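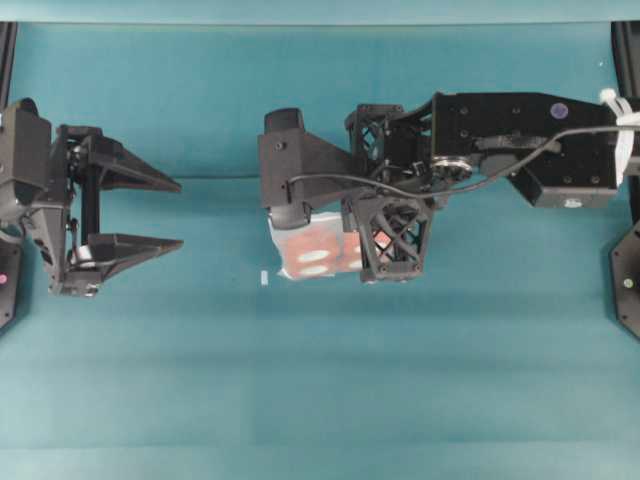
Bag in the right gripper, left gripper open.

Search posts

A short thread on bag handover rules between two arms. We rewrote ours at Uker on 22 January 2021.

Rule one: the receiver opens fully before the giver moves. Grip at least 12 mm of film.

3 replies 20 shares

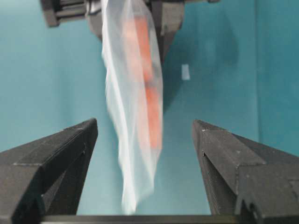

Who releases first? The giver, and only after the receiver has held closing force for 2 seconds.

Rule two covers contents. Log them by type and grip point, not by bag size.
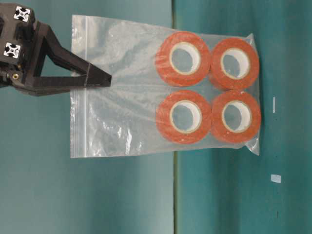

Grip points are set per bag type. Weight shifts the film once the bag is lifted, so we write the point down before each run. With the tape rolls in the right half, a fingertip near the zipper seal is on film alone - record that as an edge grip.

Rule three: cables stay out of the handover zone through the full wrist rotation.

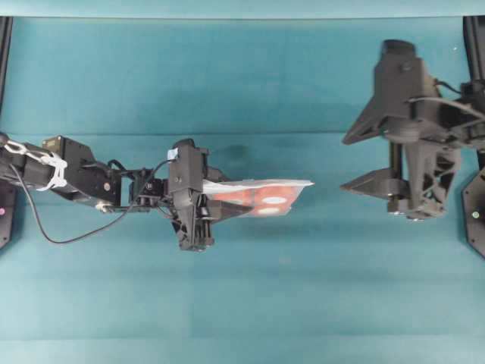 Timo Mühlbauer replied that two seconds is too long for thin film and that he would go by force alone. Fair point - force alone goes on the test list for June.

2 replies 12 shares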